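Teaching by demonstration (robotics)

Teaching by demonstration, also called programming by demonstration, is a way of giving a robot a task by having a person carry it out through the robot. The person either moves the arm by hand or steers it from a distance, and the joint positions, gripper commands and camera pictures are recorded. The recording may be played back as it stands or used with many others to train a control program.

Methods

In hand guiding, also known as kinaesthetic teaching, the motors are set to give way and the operator takes hold of the arm near the wrist. The method needs little equipment and lets the operator feel when a part meets its slot. Its chief drawback is that the operator's hands and body often get into the camera pictures.

In remote control, or teleoperation, the operator works from a second arm, a hand controller or a six-axis mouse. The cameras then have a clear view, but most low-cost controllers pass back no sense of force. Operators tend to slow down near contact, and the pauses are kept in the recording unless they are trimmed.

Use in computer assembly

Fitting and removing parts in a desktop computer is a common subject for this kind of teaching. Memory modules, processors, drives and expansion cards each need a different grip and a different amount of push, and the space inside a case is tight. Parts are usually kept in a fixture next to the case so that each recording starts from a known layout. 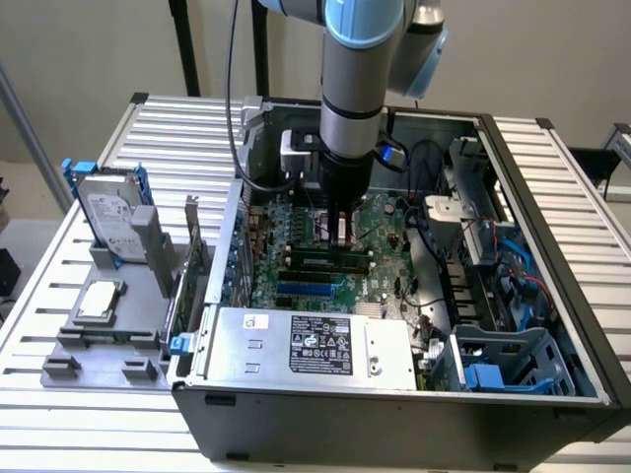

Memory modules are among the harder parts to teach. A module has to be lined up with the key in its slot before it is pressed home, and a small error in angle will jam it. The Rulwood task set, drawn up by Ynyr Pumphrey at the Brukville workshop, treats lining up and pressing as separate stages and asks for 200 recordings of each. The first version was issued on 07/08/2021 and covered 11 tasks. Recordings longer than 70 seconds were left out.

Processors call for a different approach. The chip is held by its edges and lowered flat, with no sideways movement once it is over the socket. Operators working by remote control often rely on a wrist camera for the last part of the move, as a fixed camera may have its view blocked by the gripper.

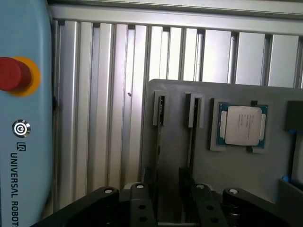

Recording and labelling

A recording normally holds the arm's joint angles, the opening of the gripper and one or more streams of pictures, all marked with a shared clock. The Trurkero format stores these at 15 samples a second. Ellis, an earlier format, kept the pictures in a separate file, and the two could drift apart on long tasks.

Failed attempts are handled in different ways. Some groups delete them. Others keep them under a separate label, as a slip followed by a correction can be useful in training.

See also

Hand guiding
Robot gripper
Teleoperation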